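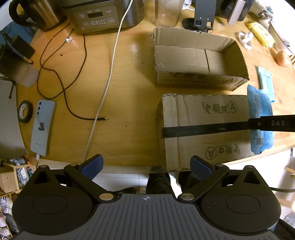

Tahmineh said over the phone that a round table was no good for packing, you lost things round the back of it, and had I at least started with the boxes? I had! Both boxes were up there already, with the jar and the packets and heaps of other bits, and I was having a lovely time.

"Packets at the bottom?" she asked.

"Packets round the jar," I said, "so it can't rattle all the way to Flillau."

There was a pause, then a laugh (she has a wonderful laugh, it sets the line crackling). Nine years in that kitchen and I'd never seen so much of it at once. Every single thing wanted picking up and saying hello to! Bogdan was bringing the van at three and I hadn't even looked in the cupboards.

"You're not packing," said Tahmineh, "you're playing shop."

"Come and be a customer, then!"

She said she'd get her coat, and I went to put the kettle on.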